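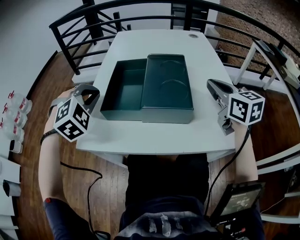 *The green box, lid over the right half. Upstairs table, by the railing.*

Tue 21 July

Second week of the summer course and I still can't say if I'm learning robotics or learning to be patient. Today was all box. You sit at the white table with a gripper in each hand, you slide the lid, you stop, you put everything back the way it was, and you do it over. The sheet calls this "demonstration." My mother asked on the phone what I'd built so far and I told her I was getting very good at opening a box.

I want to write down what I think of it while I'm still annoyed, because by Friday I'll have talked myself into liking it.

The claim, as the course gives it: we do the task by hand, the cubes on the grippers let the software work out where each gripper is, and a policy trained on all of it will do the same job on the arms in Urbridge. Our group's share is 300 good runs. The whole class together already has 1271 on the server, most of them from the spring people. Fine. My trouble is with the word "good." A run is good if whoever is sitting next to you ticks the square. I ticked several this morning that I wouldn't have ticked after lunch. The lid got there, but it got there with a wobble and a second push, and is the arm supposed to learn the second push too? I asked. The answer was that variety helps. In the first lecture the answer was that consistency helps. I have both in my notes, four pages apart.

The lid itself is a pain. It's metal and so is the box, and if you press with one finger more than the other it goes crooked and binds. My left hand mostly has nothing to do, so it drifts, and then the playback has this left gripper wandering over the tabletop like it's looking for its glasses. Somebody in the group suggested holding the box steady with it. We tried that for a block. The playback looked tidier. I don't know that it's any better to learn from, and I don't see how any of us would know before October, when the arms get tested and the course is long over.

The cables were the other thing. I had the right one along my arm, which is bearable, and the left one looping on the floor where I kept putting my foot on it. Lost a run that way just before the break. Total for the morning was 11 thrown out, four of them mine. I'd have said two.

Afternoon was the talk about Rundudmont, last year's class project, the one with the poster in the stairwell. It sorts parts into trays. The video is very nice. I watched it twice and there is a cut right where the hand would have to let go of the part, both times the part changes. I pointed this out and got a look. To be fair (I'm trying) the person giving the talk said afterward that it worked 7 times in a row on the day they filmed, and then the day after it wouldn't work at all until they put the lamp back where it had been. I wish that had been in the talk. It was the most useful thing I heard all day and it came out next to the coffee machine.

So then I went back to our table and looked at the light. By four the sun comes down that side and the front of the box goes a paler green than it is in the morning. If a lamp can stop Rundudmont, what does an afternoon do to us? Wrote it in the group log under "concerns." The only other entry there is mine as well, from last week, about the chairs.

Reading tonight was the Pesonen handout, second half. Better than I expected. There's a section on how people demonstrating a task get faster and sloppier without noticing, and it has a plot that could be my morning. The fix it gives is short blocks with a break between them and a different person each block. We've been doing long blocks, one person, until they complain. I'll bring it up tomorrow and I expect we'll be told there isn't time.

One thing for the other side. In the last block I did a stretch where I wasn't thinking about the grippers at all. The lid just went over, back, over, back, and my wrists didn't hurt. I'd forgotten there was anything between me and the box. When I noticed, I got clumsy again right away. I don't think that proves a thing about the training, but I did like it.

Train to Breston was late, so dinner was crackers. Tomorrow: shorter blocks if they'll let me, tape the left cable down, ask who decides what gets thrown out once the runs leave our table. Also find out if anyone has ever looked at the spring runs. I have a feeling about the spring runs.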